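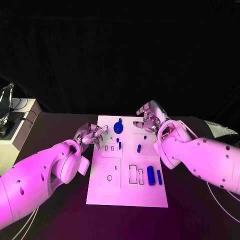
# Zwischenbericht Projekt Pundach: Übungsbretter für die Montagegrundlagen

Stand: 16.02.2024
Verfasserin: Yae Tamura
Empfänger: Förderstelle Zenton

## Stand der Arbeiten

Das Grundbrett ist seit dem letzten Bericht fertig überarbeitet. Die helle Platte mit den aufgesetzten rechteckigen Feldern und den verschieden geformten Aussparungen bleibt in dieser Form bestehen. Geändert haben wir nur die Toleranzen der Löcher. In der ersten Fassung saßen die kleinen Stifte so stramm, dass sie beim Herausziehen verkanteten. Die Öffnungen sind jetzt etwas weiter, die Außenmaße der Platte sind unverändert.

Der Satz der losen Teile umfasst weiterhin acht Stück, alle in Blau. Im Antrag waren noch verschiedene Farben je Schwierigkeitsstufe vorgesehen. Das haben wir fallen gelassen, weil die Übenden sich dann nach der Farbe richten und die Form kaum noch beachten. Zum hellen Brett ist der Kontrast mit Blau gut.

Die runde Scheibe mit dem aufrechten Knauf hat sich bewährt. Sie lässt sich ohne Werkzeug greifen und eignet sich als erstes Teil der Übungsreihe. Die kurzen Stifte kommen danach, der kleinste zum Schluss. Dieser geht am häufigsten verloren. Wir legen deshalb künftig jedem Satz zwei Ersatzstifte bei, was im Kostenplan noch nicht enthalten ist.

## Erprobung

Erprobt wurde an 4 Übungsplätzen in der Werkstatt Clonden. Insgesamt liegen 300 protokollierte Durchgänge vor. Ein Durchgang gilt als abgeschlossen, wenn alle Teile eingesetzt und wieder entnommen sind.

Folgende Punkte sind aufgefallen:

- Das Brett rutscht auf glatten Tischplatten. Eine Unterlage ist bestellt, sie wird nicht fest mit dem Brett verbunden.
- Teile nahe der hinteren Kante werden von kleineren Personen schlecht erreicht. Das Brett darf für sie gedreht werden, das Protokollblatt bekommt dafür ein Feld.
- Bei farbigem Licht dauert das Einsetzen länger als bei Tageslicht. Ob sich das mit der Übung ausgleicht, lässt sich aus den bisherigen Protokollen noch nicht ablesen.

Die Protokolle wurden bisher auf Papier geführt und werden gerade übertragen. Bei einem Teil fehlt die Angabe zur Beleuchtung. Diese Durchgänge bleiben in der Gesamtzahl, gehen aber nicht in den Vergleich ein.

## Mittelverwendung

Ausgegeben wurden im Berichtszeitraum 1332 Euro. Der größte Posten waren die überarbeiteten Platten, gefertigt von der Firma Kudo. Der Rest entfiel auf die losen Teile und den Druck der Protokollblätter. Die Rechnung für die Unterlagen steht noch aus und wird im nächsten Abruf geführt. Eine Umwidmung von Mitteln ist nicht nötig, die Ersatzstifte können aus dem Posten Verbrauchsmaterial bezahlt werden. Wir bitten um kurze Bestätigung, dass das so in Ordnung ist.

## Abweichungen vom Zeitplan

Die Auslieferung der ersten 14 Bretter war für Oktober vorgesehen und hat sich wegen der Nacharbeit an den Löchern verschoben. Die Platten sind inzwischen vollständig bei uns. Es fehlen noch Aufbewahrungskästen für die losen Teile, zwei Angebote liegen vor.

## Nächste Schritte

1. Übertragung der Protokolle abschließen
2. Aufbewahrungskästen auswählen und bestellen
3. Anleitung um die Reihenfolge der Teile und das Drehen des Bretts ergänzen
4. Bretter an die beteiligten Werkstätten ausgeben

Der Entwurf der Anleitung geht Ihnen gesondert zu. Rückmeldungen dazu bitte direkt an mich.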